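Teaching a robot by demonstration

From the Neltik hobby robotics encyclopedia, written and kept up by readers

Teaching by demonstration (also called programming by demonstration, learning from demonstration or, if you're in a hurry, just "demos") means getting a robot to do a job by doing the job through it, so that it can copy you later. You don't write out "move the elbow so many degrees, then close the hand". You pick the thing up with the robot's own arms, the computer records what the joints did and what the cameras saw, and after enough goes a program is trained on the lot. I've been asked to do this entry because I spent most of a winter at it in the Tovberg workshop, so it leans towards small table-sized arms and towards my own mistakes. Please add to it if you know the factory side better than I do!

There are two main ways to go about it, and people mix up the names all the time.

By hand

This is the older one, and you'll see it called kinesthetic teaching or lead-through. The motors are switched into a loose mode where they hold up the weight of the arm and not much else, and you take hold of the wrist and walk it through the job. It's lovely for a first afternoon. You feel straight away where the joints run out of travel, and there's hardly anything to set up. The trouble is that your own hands and sleeves end up in every camera view, and the robot won't have those around when it works alone. Two arms at once is also hard going, as you need one hand for each and then something else to work the grippers. Setareh Arabzadeh taught a whole course this way on the old Oravec arm and still swears by it for simple paths like wiping or stirring.

By remote control

The usual word is teleoperation. You stand or sit back from the robot and steer it with something: a games controller, a pair of tracked handles, or a second set of arms built to the same proportions (the leader arms), which the working ones (the followers) copy joint for joint. I learned on leader arms and I'd start anybody there. Your shoulders work out the awkward bits for you, and there's no thinking about which stick does what.

What you lose is touch. On most cheap setups nothing comes back to your fingers, so you judge the squeeze by eye, and beginners nearly all squeeze too hard. Solène Riviere got me to watch the edges of the object and not the gripper, and that helped more than any setting I changed.

Two-armed work

Some jobs want both arms on the same object, and it's here that demonstrations earn their keep, as writing out by hand how two arms should share a load is miserable work. Holding something between two grippers sounds easy until you try it. If one arm drifts in a little the object gets squashed, and if it drifts out you drop the thing. Handing over from one side to the other is the same problem with a bit of timing added – the second gripper has to have a proper hold before the first lets go, and there's a moment where both have it. 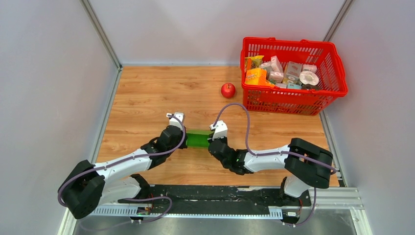
A green block held between two grippers, with an apple and a basket of packaged groceries behind.

Shopping-type items are popular for this sort of practice, and I can see why. You get boxes, bags, round things and squashy things for very little money, and everyone already knows how they ought to be handled.

How many goes does it take?

It depends on the job, which I know is an annoying answer. For a single pick-up with the object always in much the same place, I've had something usable from 50 demonstrations. Our longest two-armed task took over 800, done in shifts through October, and Ju-won Yook did far more than his share of them. I stop after 30 minutes at a stretch, as past that I get sloppy and the robot learns sloppy.

Variety matters more than the raw count. Move the objects, turn them round, change which one goes first. The first set I ever recorded had everything lined up beautifully, and the trained arm was hopeless the minute I nudged anything sideways.

Good and bad demonstrations

Go at a steady pace and don't hover. If you stop to think in mid-air the recording has you stopping to think in mid-air, and the robot will happily learn to dither as well. Fumbles are more of an argument. Aileen Tiongson throws out any take with a drop in it. I keep a few where I fumbled and then put it right, because otherwise the arm has never seen what to do when things go a bit wrong. Effie Matheson went through one of my early batches and binned 13 takes for reasons I had to agree with (mostly me starting before the arms were back at rest).

Label the takes as you go. The Eltia recorder lets you mark one good or bad with a foot pedal, but a notebook does fine.

See also: leader and follower arms; grippers; imitation learning; camera placement; resetting between takes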